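Vasthorpe bench notebook, 07/08/2019
Travel bag packing, second go
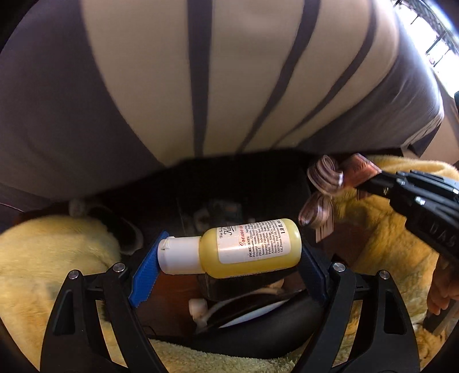

I said last time that I would stop treating the little bottles as an afterthought, and today I more or less kept my word. They have been the trouble all along. The big soft things look after themselves, you push and they give, but a one ounce bottle will slide down past a towel and lie there until you tip everything out again (which I have now done more often than I care to write down!).

So the order today was towel first, then the black case and the white cable, and the toiletries on their own after that. The pale yellow towel is a pleasure to work with because everything dark shows up against it. The pale yellow fuzzy blanket is less of a pleasure. It bunches, it sheds a bit on my sleeves, and it takes up far more room than its weight would suggest. I still wouldn't swap it for the thin one from the Clernton set, which was so slippery that nothing stayed put on it for a minute.

About the yellow liquid bottle, the "Creme de" something with the flip-top cap: please lay it flat only if the cap is snapped all the way down. I press mine with a thumb and listen for the click. It's 1.0 fl. oz, so a leak wouldn't be a disaster, but I'd like to keep the blanket out of the wash until September if we can manage it.

The full pack took me 60 minutes, including a long stop to untangle the cable and another for coffee. The Drummond bag took over 5 fewer, though it had no cable in it, so I wouldn't make much of that. I coil the cable loosely now and leave the plug end where fingers can find it.

Still to do: put the Pludmont labels on the spare bottles, find the lid for bin 421, and decide whether the soap goes in with the bottles or beside the towel. I lean toward the towel, but I've changed my mind on that before and would be glad to hear from anyone who feels strongly. Leave a note on the next page, there's plenty of room.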